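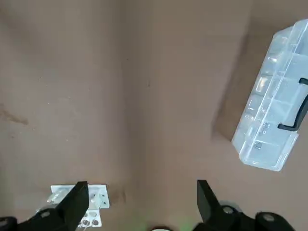
Open Day, Station 2: Notebook Entry

Notebooks > Automation Workshop > Visits and Open Days

Apr 9, 2026
Entered by: Roscoe Sorensen
Location: Flalside workshop, arm bench
Visiting party: Himville technical staff

Purpose. To present the arm bench to the Himville party and to record points for the August open day.

Setup. The clear organizer with the black handle was used for the approach demonstration. It was placed at an angle to the table so that visitors could see the gripper aligned by the operator before closing. The fingers are kept fully open during the approach. Visitors were asked to remain behind the floor line while the arm was powered.

Program. The party was received in two groups. Each group was given a short introduction, the organizer demonstration, and then the tray and glassware layout. Five runs were scheduled per group. The second group requested additional time at the wrist camera display, and the schedule was extended accordingly.
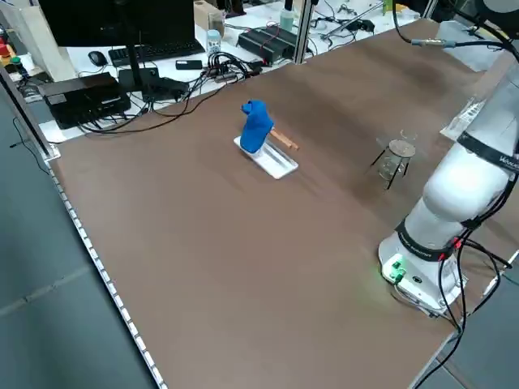 Arm bench with tray, tripod stand and glassware. Bench log no. 2334.

Remarks.
Clear plastic and clear glass remain the most difficult items for visitors to follow on the display. A printed sheet with outlines of the objects is recommended for August.
The brown work surface shows marks and specks in the wrist camera view. It is to be wiped down before the next visit and replaced if the stain at the edge does not come off.
Cables on the rear bench should be tied back. This was also noted after the Villalba visit.
The Himville party asked whether the Gremen task sheets may be shared. The request has been forwarded to the office under reference 3810.

Open items. Outline sheet; surface; cable ties; reply to Himville.

Comments (3)

M.T.: The outline sheet can be printed on the large plotter. Please send the file by Monday.

R. Sorensen: Noted. The file will be placed in the shared folder.

Bench 4: We have spare cable ties and a sleeve for the long run. Please collect them from our cabinet.

Recent entries
Villalba visit: summary and follow-up
Gremen task sheets, revision 4
Floor line and visitor positions
Wrist camera display: settings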